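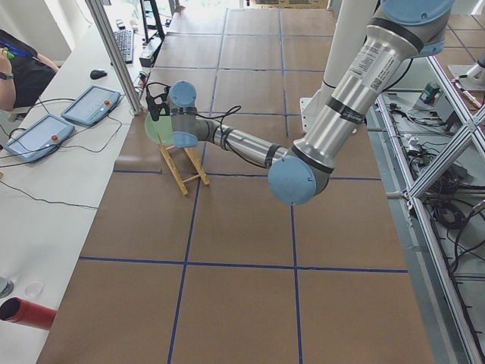 Short thread on what changed in our planner this month, as a few people asked after the last release notes. It's mostly software, and mostly dull software.

The task is plate on rack. The arm has to put a plate on a little wooden stand, or take it off again, without knocking the stand over. The stand weighs next to nothing, so any sideways push from the gripper moves it.

Until August we planned the whole motion in one go. Foltell (our planner) got a start pose and an end pose and found something collision-free between them. Fine for boxes. For a plate leaning on sticks it kept picking approaches that were legal and useless.

So we split it. Free motion gets you to a pre-grasp pose, then a straight-line segment takes over for the last 50 mm. The straight part is solved first and the free part is planned backwards from it. If the straight part has no joint solution we throw the grasp away early and save the time.

Second change: the elbow. With the arm reaching down over the table, the elbow can end up the lowest thing on it. The old cost only looked at the gripper. There is now a clearance term for the elbow as well, and it was 14 lines of code. Should have been in from the start.

Perception is still the weak bit. Thin rungs come back as holes in the depth image, so Havora fits a simple stand model to whatever points it does get. It works on the stands we have. I would not trust it on a new one.

Logs: 752 planning calls replayed offline against old and new. The new one is slower on easy poses and faster on the awkward ones. I'm happy with that trade.

Hannelore Haberkorn wrote the replay tool and it has saved me more hours than the planner work has. It will go in the tools repo once the config format settles - version 2 is nearly there.

Next up is re-planning when the stand gets nudged halfway through. At the moment we stop and start again from the top.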